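# Questions about the tool wall

Last changed in October. If your question is missing, please write to Anqi Hou and she will add it.

**What is the tool wall?**

It is the pegboard with hand tools at the Dendusden lending room. Members of Nedow can take tools from it, use them at home and bring them back. There is no fee for each tool, only the normal membership.

**How do I borrow something?**

Put the tools in a shopping basket and bring them to the desk. We write your member number and the tools on one card, and you sign it. It takes only a minute or two. Please do not put the tools in your own bag before the card is written, it makes confusion for everybody.

**How long can I keep a tool?**

Two weeks. You can ask for one more week by phone or at the desk, if no other member is waiting for it. For painting tools we are more flexible, as we know that a room is not always finished on time.

**Why are some tools still on their store card?**

New tools stay on the card until the first person borrows them. The card often has the size and the safety information, and we copy these to our list. When you are the first borrower, you may open the packaging at the desk. We have scissors for this, but sometimes they are also still packed.

**Where does each tool hang?**

Each tool has its own hook. We do not sort by brand or by size. The tools which people ask for most often should be easy to reach, and long tools should not cover the short ones.
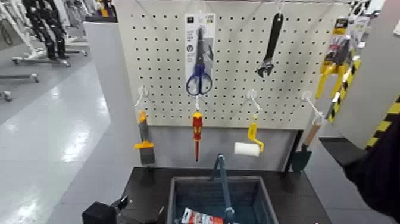 *The tool wall with the counter and a basket. The scraper is on the left in the lower row, the small paint roller and the hand trowel are further right.*

**Must I hang the tool back myself?**

No, please leave it in the basket on the counter. We look at every returned tool before it goes on the hook again. If you already hung it back, tell us, so that we can cross it out on your card.

**How clean should it be?**

As clean as you would like to receive it. Some points for the common cases:

- Trowel: brush off the soil and wipe the blade with a dry cloth. Do not leave the wooden handle in water.
- Scraper: remove old paint and filler from the blade. Be careful with the edge.
- Paint roller: wash the cover until the water is clear, and let it dry completely. If the cover cannot be saved, return the handle and buy a new cover of the same width.
- Adjustable wrench: wipe it, and check that the jaw still opens and closes.

**Can I use the screwdriver with the red and yellow handle for electrical work?**

The handle is insulated, but we lend it for ordinary screws only. We do not test our tools for electrical work, and we can't promise that the insulation is without damage after many borrowers. For anything connected to the power, please call an electrician.

**Can I use the scissors for everything?**

For paper, string and thin cardboard, yes. Please do not cut wire with them.

**What happens if I break or lose a tool?**

Tell us, also when it is only a small damage. Normal wear is our problem, not yours. For a lost tool we ask you to pay half of the price for a new one. If a hook comes out of the board, keep the hook and give it to the desk — they are easy to lose and we have few spare ones.

**Do you lend power tools?**

Not from the wall. Drills and sanders are kept at our Kamel room, and you need a short introduction there first. Your member card is valid in both rooms.

**How many tools do you have in total?**

Our list has 905 tools in both rooms together. Most of the hand tools are in boxes behind the desk, and the wall shows only a small part. If you don't see what you need, ask for the printed list. Every tool has a number there, for example 77 is a spirit level.

**Can I give you my old tools?**

Yes, if they work and are not rusted through. We can't take paint, glue or anything with a fuel tank. Bring them in the afternoon after 2 p.m., when there are two of us at the desk. What we can't use goes to the repair group in Brudia, unless you want it back.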